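Wistent Room Notes, data card
Version of 6 February 2021

What is in the release

Wistent Room Notes is a set of 2,427 short records about ordinary rooms: what the walls are covered with, what has been hung or dropped where, and which parts get enough light to work in. Each record is a line of text in a tab-separated file, with a room code, a surface field, a cloth field and a free comment. The older Kobori list was merged in last October and makes up 900 of the lines.

We don't think the set is as good as its size suggests. Read the rest before you train or measure anything on it.

Surfaces

The surface field was meant to say what a wall is made of. In practice it says what somebody thought it looked like. Brown and tan vertical stripes are the worst case. Striped wallpaper and wood slats were entered under both names, sometimes for one and the same wall, and we have no way to settle it from the notes. Version 2 folds the two into a single value, striped_vertical. If your work depends on telling paper from wood, use another source.

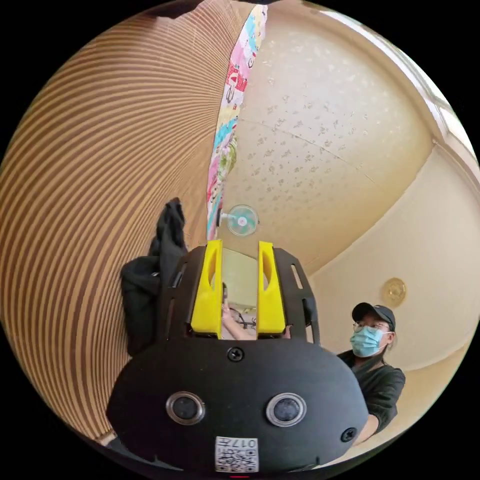 Cloth is hardly better. The field takes four values: folded, hung, crumpled, unknown. Annotators at Grandside used "hung" for anything off the floor, while those at Vavudcombe kept it for items on a hook or rail, so a crumpled black cloth could land in either group depending on who had the file open. We rechecked 133 lines and changed more of them than we would like. The others stand as entered.

Light

Bright openings were logged as "doorway" by default. Some of them may be windows, or just a lit part of the next room. Treat the value as a guess.

What we would not claim

Earlier copies of this file called the set "representative of homes." We removed that. Room codes cover 1,437 lines only, the remainder have none, and we can't say how many separate rooms are behind them.

Known problems

Blank comments are stored as a single space.
Color names are not normalized (tan, beige and light brown all occur).
Kobori lines have no light field.

Corrections go in the issues list, with the line number and the old value.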